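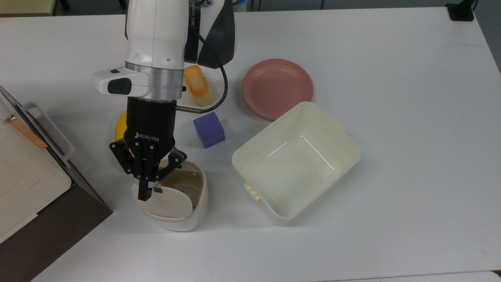
The second batch of canelés went in at 555 g of milk, up from the 500 printed on the card Shirley Penner gave me in July. Her molds are copper and hold slightly more than my silicone ones, so I expected overflow. There was none. The batter rested for 37 hours in the fridge, covered, and I whisked it once before filling.

Oven: the old Steiner, convection off, middle rack. I preheat to 456 °F and drop to 375 after the first 12 minutes. The crust came out darker than the first batch and stayed crisp until the evening. The interior was still a little tight near the base. I suspect the flour, a bread flour from the mill at Stitau with more protein than this recipe wants.

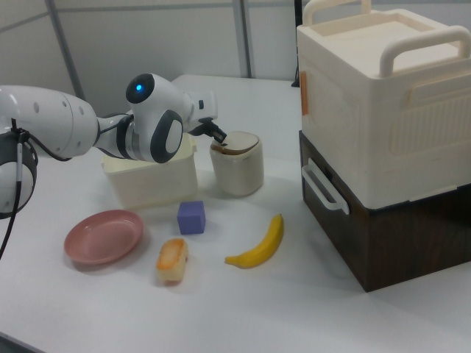
A short cream-colored cup on the white table.

Wax is the other variable. Kendra Beaudoin uses a 50/50 mix of beeswax and butter, melted and poured in, then poured straight out again. I brushed it on and got pale patches on 2 of the canelés, both from the same corner of the tray. For the next batch I will freeze the molds first and pour.

Rum: Gordon Chan says to add it after the batter cools below 120 °F. I added it at 140 and could still taste it, so I have left that step alone. Vanilla was one bean, split, steeped with the milk and left in during the rest.

The bakery in Cenuvbridge sells theirs the same day only, and I now agree with that policy. On day two mine were soft all the way through. Five minutes at 400 brought back some of the shell but dried the center.

Next batch: pastry flour, same milk, 48 hours of rest.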